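The case against the clean shelf

6/17/19

My sister paid $700 to have a woman come to her house in Grellemden and tell her to throw out a fondue set. There was more to it than that, of course. The woman stayed two days and went through the kitchen, the linen press and the cupboard under the stairs, and at the end of it there was a row of bags on the verandah and my sister said she could breathe again. I asked whether she'd had trouble breathing before. She told me I always do this.

I do always do this. I've been hearing about the moral benefits of an emptier house for a good few years now, from friends, from the radio, and from a man at work who owns one fork, and I still haven't heard the argument made in a way that would survive a few plain questions. So I'd like to ask them here, where no one can hand me a bin bag.

The first one is about the evidence. People who sell decluttering like to say that mess makes you anxious. I don't doubt that anxious people often have messy houses. I've been anxious in a messy house myself, and the cause was a mortgage. When you're working too much or someone in the family is sick, the washing-up goes first and the paperwork goes second, and by the time you notice the piles you've been miserable for months. To come in at that point and blame the piles seems to me like blaming the umbrella for the rain. Maybe there's good research that sorts the cause from the effect. What I see quoted is mostly surveys in which people who feel bad say that their houses are part of it, followed by a link to a storage system.

The storage system deserves a paragraph of its own. After the woman left, my sister bought a set of Truluvero drawer inserts, which are clear trays that fit inside other clear trays. They're nicely made and they cost more than anything she now keeps in them. I've watched this happen in four or five households. The old things go out in bags and the new things, whose only job is to hold what's left, come in by courier. If you weighed the house before and after I'm not sure you'd find much had changed. You'd find that an odd assortment of stuff with some history to it had been swapped for a matching assortment with none.

Then there's the test. Everybody's method has a test. Have you used it in the past year? Does it make you happy? Would you buy it again today? Could you replace it for under $50? I've tried to take these seriously. I went around my own place one wet weekend in February and put the questions to various objects, and the results were silly. I hadn't used the fire blanket in the past year. The plunger has never made me happy. I wouldn't buy my grandmother's sewing box again today, partly on account of its being hideous and partly on account of there being no shop that sells my grandmother. As for the replacement rule, it's a fine rule for someone who has $50 to spare on any given afternoon. It's a rotten rule for anyone who doesn't, and it's no accident that the people I know who keep every jar and every length of wire are the ones who grew up without.

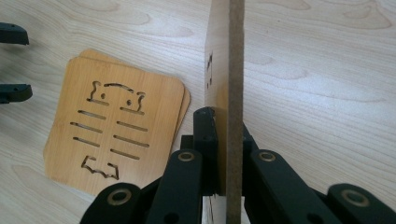 I don't think the cheerful advice-givers have thought much about that last group. A full shed is a kind of insurance. My old neighbour on Weltcombe Road, Hüsnü Şimşekoğlu, had a garage you had to enter sideways. His kids were forever at him to clear it. In the years I lived beside him I borrowed a drain snake, a pair of bolt cutters, a second-hand toilet cistern (this one wasn't returned), a car battery charger and a length of guttering that was exactly the right profile for a house built when ours were. He'd find each of these in under five minutes. It looked like chaos if you stood in the driveway, and it was a library if you were him.

I've heard the reply to this, which is that Hüsnü was an exception and that most garages are full of rubbish. Fair enough, most probably are. But the reply gives away more than people think. If some full garages are useful and others aren't, then fullness isn't the problem, and we'd have to look at each case and ask what's in there and who uses it. That's slow work. You can't put it on a poster.

I should say what I'm not defending. There are people who can't throw out a newspaper, who sleep on a third of the bed, whose stove is under things. That's an illness and a sad one, and they need help from someone trained to give it. What bothers me is how freely the word gets borrowed. I've been called a hoarder, with a laugh, for owning two colanders. The laugh does a lot of work there. It takes an ordinary household with a bit of extra in it and slides it a few notches along toward something shameful, and once you've felt the shame you're in the market for a cure.

Where does it all go, by the way? This is the question I find gets the shortest answer. "To charity," people say, and they look relieved. I did a stint sorting at an op shop, years back, and I can tell you that a good part of what came in went straight out the other door to the skip, and the shop paid for the skip. We had bread makers without paddles. We had single shoes. One morning we had a bag of what I can only call damp. The people who dropped these off drove away feeling lighter, and I'm sure they were. The weight had been moved to us. I would have more respect for the decluttering books if they had a chapter set at the tip, standing in the wind, looking at what the previous chapters had produced.

And if the stuff does find a buyer, I'm not sure what's been fixed. My sister's fondue set is in somebody else's cupboard. I hope they're having fondue. I suspect they aren't.

There's a style side to this that gets passed off as virtue, and I think it's the part that annoys me most. An empty white room costs a lot. It needs good plaster and good light, and it needs somewhere else to put the vacuum cleaner. In a small rental with one cupboard the vacuum cleaner lives in the hall and that's the end of it. When a magazine shows me a bare bench with one bowl on it and tells me the owner has learned to live with less, I want to see the rest of the place. I want to see the garage. A cousin of mine did up her unit that way, with a pale Oshima table and one chair you couldn't sit in, and for three years her winter clothes and all her Christmas gear were at my mother's.

To be fair to the other side, I have looked for the good in it, and there's a bit. Getting rid of clothes that don't fit seems sane. So does knowing where the passport is. After my father died we had the whole house to go through, and there were evenings when I'd have paid any woman any amount to come and tell me what to do with the slides. He had kept the manuals to appliances that had been dead since before I finished school. I was angry with him over those manuals for a solid week. People who've been through that often come home and start clearing their own shelves so their kids won't have to, and I understand it completely. I did it myself. I filled four bags and then I lost interest, and I've regretted one of the bags ever since, because it had his gardening hat in it.

So I don't say keep everything. I say be suspicious of anyone who's in a hurry for you to let go, and more so if they charge by the hour. Ask them what they kept. The fellow at work with the one fork also has 39 vinyl records, which he says don't count. I'd like to know what sort of counting that is. Everyone I've met in this line has a category that doesn't count, whether it's the books or the bicycles or the good knives, and it's always the thing they happen to love. The rest of us have categories too. Ours just look worse in photographs.

My own guess, and it's only a guess, is that the whole fashion will turn over before long, as it has before. My grandmother's generation kept string. My mother's threw out the oak sideboards and bought laminex, and then my lot went round the junk shops buying the sideboards back at five times the price. Somewhere a young person is getting ready to be very keen on clutter, and there will be a book about it and probably a system. I'll be sceptical of that as well. They'll want us to buy things for it.

In the meantime my sister rang last week to ask whether I still had the big stockpot, the one I'd taken off her verandah before the bags went. I do. She's having people over and wants it back for the weekend. I told her she could borrow it.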